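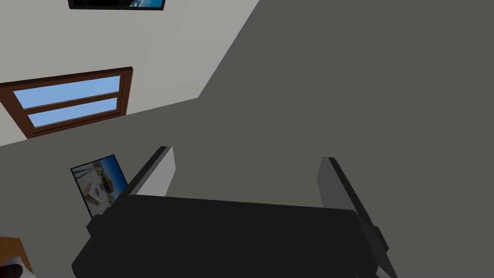 December 13, 2022

Jirska packet, record sealing, fourth rewrite of the client letter. Good day! Amparo Prieto read the whole thing aloud at the bench this morning while I marked every spot where she slowed down, and I wish we'd done it that way in August. Reading silently you skate right over "disposition." Out loud you hit it like a curb.

Changed so far:
"disposition" is now "how your case ended"
"petitioner" is now "you" everywhere except the court form itself, where we can't touch it
the fee waiver paragraph moved up to page one (people were paying before they got to it)

The letter is down to 775 words and I think it can lose another 100 without hurting anybody. Amparo wants to keep the part on dismissed charges at full length. She's right, I think. People who were never convicted assume there's nothing to seal, and then the arrest pops up on a rental application years later.

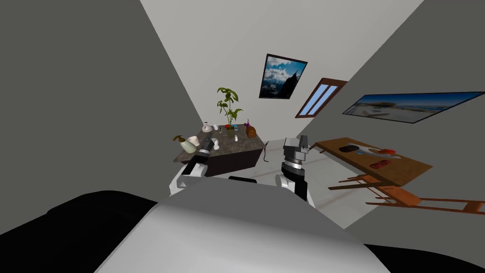

Island, dining table and chairs, both arms reaching forward.

Holov branch sent back their marked copies of draft three, and they are wonderful, full of arrows and question marks. Most of the trouble is in the waiting period section. We wrote "from the date of completion," and readers took that as the date they left court, or the date they paid the fine, or the last day of probation. Three different answers on one page of comments! New wording to try: "Start counting on the day you finished everything the judge ordered, including probation." Still need to check it against the statute for the cases where a fine was converted to service hours. Do not print until that's done.
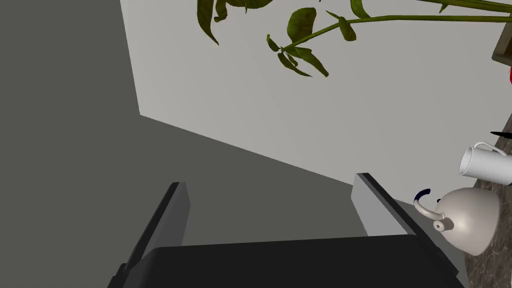
The side-by-side sheet (what the police report says / what you remember) needs a new layout before it goes to Gudeta for the evening intake session. In the current one the columns nearly touch and people write straight across both, so the attorney can't tell whose version is whose. I'd like the two sides standing as far apart as the gripper's fingers over that gray surface, with nothing at all in between. Amparo suggested shading one column too. Let's try it, lightly, so it survives the copier. And put "for your lawyer only" at the top of both pages in bigger type.

Gultov template: fixed the date field at last, it was dropping the year on the second page. Very happy about this one. It still breaks if the middle name is left blank.
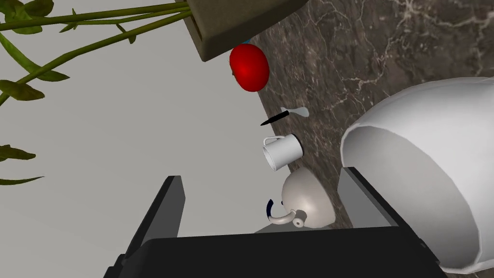 Case number field is fine with older numbers now, the ones with the letter in front, so the intake desk can stop typing those in by hand.

To do:
statute check on converted fines (me)
read page two aloud, swap readers this time
ask the clerk if they'll take the waiver and petition stapled together
print 40 copies for Gudeta once the wording is settled
Spanish version waits for the final English, Amparo has the glossary started and it's already better than ours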